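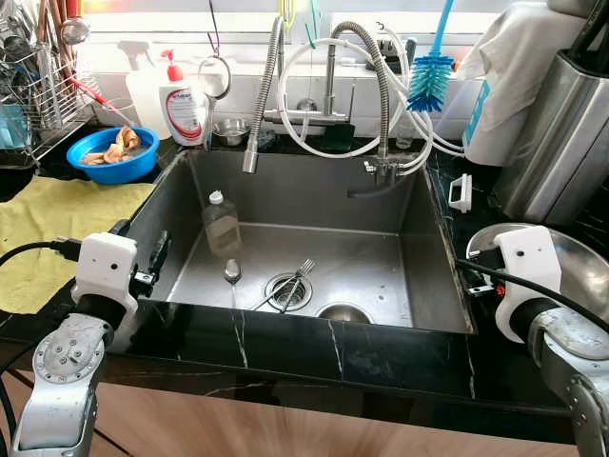
4.2 Cleaning the Filter Housing

Clean the housing of the Wastgate under-sink water filter each time the cartridge is replaced. The Eltard cartridge is rated for 900 gallons. Replace it sooner if the flow at the faucet drops noticeably.

1. Close the cold water shutoff valve under the sink.
2. Open the filter faucet and leave it open until the water stops running.
3. Place a shallow pan beneath the housing. Roughly 10 ounces of water will remain inside.
4. Turn the housing to the left with the wrench supplied and lower it straight down.
5. Discard the used cartridge. Wash the housing with mild dish soap and a soft cloth, then rinse.
6. Inspect the O-ring. If it is cracked or flattened, order part 668.
7. Insert the new cartridge and tighten the housing by hand only.
8. Open the valve slowly and check for leaks.

CAUTION: Do not use bleach tablets, solvents or scouring pads on the housing.

NOTE: Cloudy water is normal on first use. Run the faucet for five minutes before drinking.

For models with the Botham pressure gauge, see Section 4.3.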